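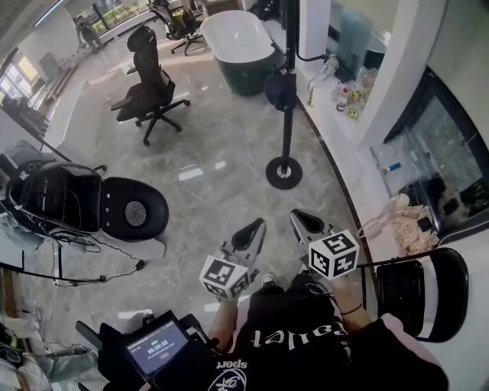
We are looking for people in and near Gilville to help us compare two hand-held grippers this summer, and you don't need to know a thing about robots to take part. The Rivera has been our workhorse since February, the Gridetti is brand new, and we want to find out which one people get on with over a full session of picking up, turning and putting down everyday objects. You'll work with one in each hand, each with curved black finger pads and a white marker cube near its base, and the cubes are how we follow where your hands go. Most people find their own way of holding them within a few minutes – it's great fun to watch!

We need 15 people for the first round. Each person comes for 2 sessions of 156 minutes, breaks included, with a different pair of grippers each time. After each session we'll ask what felt heavy, what slipped and what you would change. Please be blunt, as the next set of finger pads will be shaped by what you tell us.

You should be 18 or over, with comfortable use of both hands. Left-handers very welcome – we had far too few last time. A pair weighs 770 grams, so do mention any wrist or shoulder trouble when you write. Sleeves that push up easily are best, and please leave bulky rings at home.

We pay for your time and cover bus or train fares from Clirham. Tea and a decent lunch are laid on.

To put your name down, use the sign-up form on our Taking Part page by 24th July. Tell us which hand you write with and whether mornings or afternoons suit you. We'll reply to everyone, including those we can't fit in this round.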